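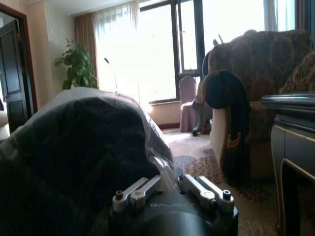

Dark grey soft goods with translucent plastic wrapping, near the plant and the brown curtain.

Reading time: 3 minutes

Fasden stores household textiles for people who are between homes, and most of its packing is done in the customer's own living room. The packing lead for the Zurnlow area agreed to explain how the work is ordered, on condition that no customer or member of staff was named. We spoke in a break between two rooms, at half past ten in the morning.

The first subject was plastic. "Film is for the journey," the packing lead said. "It keeps dust and rain off for the length of a van ride. People see a thing wrapped in plastic and assume it can stay like that for a year. Fabric holds some moisture even when it feels dry to the hand, and a sealed wrap keeps that moisture against the cloth."

Fasden's rule is that film comes off within 10 days of arrival. After that the item goes into a woven cotton cover, made by Eskildsen in a single size with a volume of 100 litres. A thick double quilt goes in folded in three and then in half. The cover is closed with tape ties. Zips were tried and dropped after several caught the lining.

I asked about vacuum bags. "For a synthetic filling, a few weeks, fine. For down or feather, no. The filling is held flat for too long and it comes out with hard patches. You can shake it and tumble it and some of the loft returns, but the customer will notice."

Dark cloth has its own difficulty. Lint and pale dust show on it at once, so dark bundles are wrapped before anything is moved off a shelf and are kept off the floor covering until the van is ready. Where there is no table, the firm lays a clean sheet and puts the bundles on that.

Light is the next consideration. "A window with the sun coming in is useful for checking cloth and bad for leaving it," the packing lead said. "Look at the fold lines in daylight, find the stains, write them down, then move the piece to the shaded side. Clear film will not protect the colour."

Plants stay where they are until last. They are not watered on the day, and the leaves are kept clear of the film. Curtains also come down late in the order, as the rail is often higher than the steps the crew carries and a second person has to hold the weight. Sheers are packed apart from heavy drapes.

Most of the remaining time goes on the floor. A cream ground with a brown floral pattern, as in the room below, is treated as a light carpet for handling purposes, whatever the colour of the flowers. 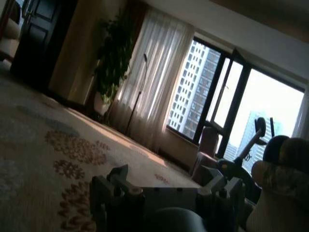 A colleague listening from the hallway objected at this point that the pattern matters more than the ground, and that a patterned carpet should be checked motif by motif before rolling, because brown flowers hide tea and mud very well and the stain is then found at the depot.

The packing lead accepted this. "Fair. We do both. Vacuum the face, turn it, vacuum the back, turn it again and check the dark parts of the pattern with a lamp held low." Rolling is done along the pile, face inwards, on a cardboard tube of 100 mm diameter. Folding is not allowed at any size. "A fold in the backing — even for one night — can leave a ridge."

The roll is covered in the same cotton as the quilts and labelled at both ends. At the Skitivton depot it lies flat on a rack, with nothing on top of it.

Shares: 1129
Comments (3)

Face inwards or outwards depends on the backing. Stiff latex backs crack if you roll them the wrong way. Worth asking the maker.

What goes inside the tube? We had moths come in that way.

Left a quilt in film for one winter in a dry loft and it was fine. A damp garage would be another matter.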